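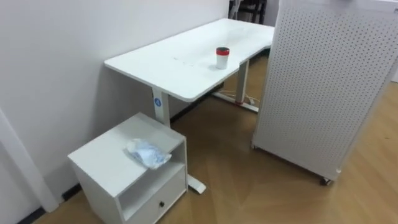 Desk corner, with the bedside cabinet at the near end and the pegboard on the right

Standing desk, bedside cabinet and rolling pegboard all fighting for one corner
Posted by Kendra Poirier in Home & Workspace, September

Hello everybody, I've been reading this board for ages and have finally worked up the nerve to post. I'm setting up a work corner and I'd love some opinions on where things should go before I start putting holes in anything.

The desk is a white Brivik sit-stand with the telescoping legs, 50 inches long, and it runs along the wall. I love it. At the near end I have a little white bedside cabinet that came out of our old guest room, with an open cubby and one drawer at the bottom (dark round knob, very sweet, I refuse to part with it). Then on the other side there's the tall white pegboard on wheels, which I got from a shop called Furtună that was closing down. I paid $179 for it and I'm not sorry, but it's a lot taller than I remembered from the shop floor.

My trouble is that everything is crowding the desk. The pegboard covers part of the long side, so I lose the far stretch of the top. My cup with the red lid always seems to end up right at the edge over there.

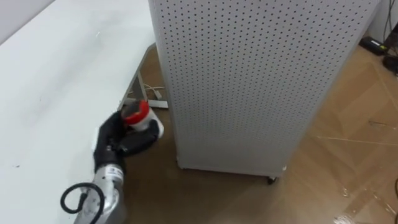 I've gone around and around on this with my husband, who thinks the pegboard should go flat against a wall and stay there forever. I'd rather keep it rolling, as I like to pull it up next to me when I'm doing crafts and push it off again when I'm on calls. But then what holds it still? And is it a mistake to have the cabinet so close to the desk leg when the desk goes up and down? It hasn't pinched anything yet, but I think about it every time I press the button.

Oh, and there are some faint marks on the desktop that I haven't been able to wipe off with a damp cloth. White furniture! I should have known. Any ideas on those are welcome too.

Thank you in advance, and sorry this got so long.

Grigore Filip
11 people found this helpful

Hi Kendra, welcome! I had nearly the same puzzle in a smaller room, so let me tell you how I'd go at it.

Start with the cabinet, that's the one I'd worry about. Run the desk all the way down to its lowest setting, slowly, with your finger ready on the button, and look at the gap between the underside of the desktop and the top of the cabinet. If a hand fits flat in there with room to spare, you can leave the cabinet tucked in. If it doesn't, slide it out past the end of the desk so that no part of it sits underneath. Remember to do the test with whatever you normally keep on top of the cabinet. Mine passed beautifully until I put a lamp on it, and I'm still a little sad about the lamp.

While you're down there, have a look at the desk feet as well. They stick out farther than you'd think, and a cabinet that's been shoved in hard can end up rubbing against one.
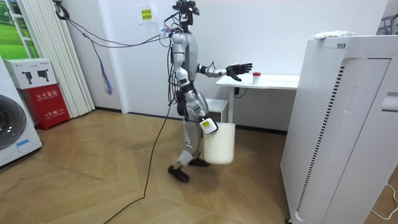
Then the cables. I can see a thin one on the floor behind there, and it will find a wheel sooner or later. Get a few stick-on clips and run it along the underside of the desktop, then down one leg. Leave a generous loop so it can still reach when the desk is at full height – I cut mine too tight the first time and pulled the plug out of the wall standing up for a meeting.

As for the pegboard, I'd move it to the far short end of the desk, at a right angle to the wall, if your floor allows. You'd get the long side back and could still reach the hooks by turning your chair.

Sebastian Zamfir

just put the pegboard on the wall. your husband is right

Aidan Ní Bhriain
Edited once

I'm going to disagree with Sebastian, a rolling board is a lovely thing to have if you really do roll it! Check whether your casters have a little lever on them. If they don't, you can usually swap them for locking ones, but take one out and measure the stem before you order. I bought a set from Calmont without measuring and they're sitting in a drawer to this day. Rubber caster cups are the cheaper fix, and they're kind to a wood-look floor, though you do have to lift the board out of them each time you want to move it. 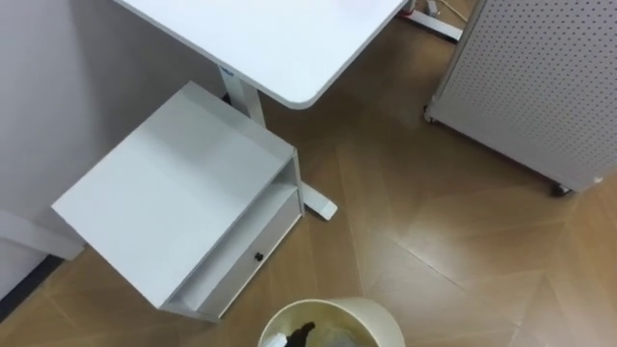

Keep the heavier things on the lowest pegs, too. A tall board with all the weight up top gets tippy when you push it, and that goes double if a wheel catches on something. Push from low down and take it slow.

For the marks, I'd try a drop of dish soap in warm water first and a soft cloth, then baking soda mixed to a thin paste, rubbed gently in one small spot you don't mind about. Skip the scrubby sponges, they dull a white finish and you'll see the dull patch every time the light hits it. If the marks are scratches in the surface, I'm afraid a desk mat is the answer, and it would give your red-lidded cup a proper place to live, well back from the edge.

Kendra Poirier

Oh, you are all so kind (yes, Sebastian, you too, I read yours out loud and he was unbearable for the rest of the evening). I'm going to try the far end for the pegboard this week and do the hand test with the cabinet tonight. Aidan, no levers on the casters, so I'll be measuring a stem. Will post back once I've tried the baking soda.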